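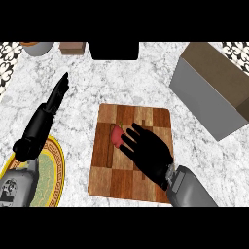 Checkered cutting board on a marble countertop, computer rendering

Hengate Circuit

Hengate Circuit is a permanent motor racing course outside the town of Hengate. Used mainly for national single-seater and touring car events. Lap length is 2,972 meters, run clockwise, with 14 turns. Permanent grandstand seating, one paddock, one pit building. The circuit is best known for the Drunent Trophy, an end-of-season single-seater meeting held every October, and for the long-running argument over its final chicane.

Contents
1 History
2 Layout
3 Pit lane and paddock
4 Racing
5 Safety changes
6 Access
7 See also

History

The land was a gravel works before it was a race track. Extraction stopped when the water table got in the way, and a local motor club leased the haul roads for sprints and hill climb practice. First events were one car at a time against the clock, on a surface that was part asphalt, part whatever the trucks had left behind. No spectator fencing. Parking in the old sorting yard.

A closed loop was made by joining the two haul roads at their north ends. This first loop, usually called the Short Course, had seven turns and no real pit lane; cars were worked on in a widened strip of the main straight, behind a painted line. The strip is still there and can be seen on the outside of the present straight, where it's used for recovery vehicles.

The circuit was lengthened to its present form after the lease was turned into a purchase. The extension took in the lower pit, which had been drained and graded, and gave the track its drop from Turn 5 to Turn 8. Drainage at the bottom of the drop has been a problem ever since. Two races have been stopped for standing water at Turn 8, and one was not restarted.

Ownership passed to Hawthorne Motorsport Estates, a property company that also runs a kart track on the same site. Resurfacing of the full lap followed, along with a new race control room. The old control tower was kept and is now a timing store.

Layout

From the start line the track runs slightly uphill to Turn 1, a medium right. Most first-lap incidents happen here, the inside line being narrow and the exit blind. Turns 2 and 3 are a left-right taken nearly flat in a single-seater, less so in a touring car. Turn 4 is a hairpin, Gravel Corner, the slowest point on the lap until the chicane was built and the usual place to pass.

Turns 5 to 8 are the drop. The road falls away through three linked rights, then turns hard left at the bottom. Drivers tend to brake early on old tires because the car goes light just before the turn in point. Runoff at Turn 8 is gravel on the first part and asphalt on the rest.

The back straight, Stunine Straight, is named for the lubricants firm that paid for its resurfacing. It is the second longest full-throttle section. Turns 9, 10 and 11 climb back to the level of the paddock. Turn 12 is a long left that is hard on the right front tire, and Turns 13 and 14 make up the chicane.

The chicane was not part of the original extension. Before it, cars came out of Turn 12 straight on to the main straight and carried a lot of speed past the pit entry. It was added when the pit entry was moved. Supporters say it gives a second passing spot. Critics say it bunches up the cars, breaks front wings and makes for a dull last lap. A proposal to remove the second part of it, leaving one right-hand kink, was published but has not been acted on.

Pit lane and paddock

Pit lane is on the inside of the main straight. Entry is on the right just before the chicane, exit at Turn 1, with a solid line drivers have to stay inside until past the apex. Crossing the line is the most common penalty handed out at the circuit.

The pit building is 530 feet long, single story, with a flat roof that was open to spectators until the handrails were judged too low. Garages are shared at larger meetings, two cars to a bay. Power supply in the upper paddock was upgraded, lower paddock was not, and teams placed there generally bring there own generators.

Racing

The Drunent Trophy is the main event of the year. Format is two qualifying sessions, a short Saturday-style sprint with the front of the grid reversed, then the feature race of 45 laps. A pit stop is required in the feature. Tires are from a single supplier and sets are limited, so teams often give up the second qualifying session to save one.

Weather plays a big part. The meeting is late in the season and mornings are cold. Practice has been delayed for fog more often than for accidents. Warm-up lap was extended to two laps for this reason, later cut back to one.

Touring car meetings are held in spring. These usually run three short races with success weight carried from one to the next. A historic meeting in June uses the Short Course only.

Endurance racing was tried once. Noise limits put a stop to running after 8 p.m. and the event was not repeated.

Safety changes

Tire barriers at Turn 1 were replaced with a conveyor-faced type after a heavy accident in a support race. No fatal injury, but the car went under the old barrier and took a long time to remove. Later changes:

Fence height raised along the main straight
Light panels added at every marshal post
Sausage curbs removed from Turn 13, kept at Turn 14
Runoff at Gravel Corner extended, bank moved back
Second medical car stationed at Turn 8

The curb at Turn 14 is still disputed. Several cars have been launched over it, and teams have asked for a flat curb with an electronic track limits loop insted. The owners have said the loop will be looked at with the next resurfacing.

Access

By road from Hengate, signposted. Main gate opens at 7 a.m. on race days. No rail station within walking distance; a shuttle bus runs for the Drunent Trophy only. General admission covers the banking at Gravel Corner and the infield side of the drop. Grandstand seats sold seperately.

See also

Drunent Trophy
Hengate Kart Track
List of clockwise racing circuits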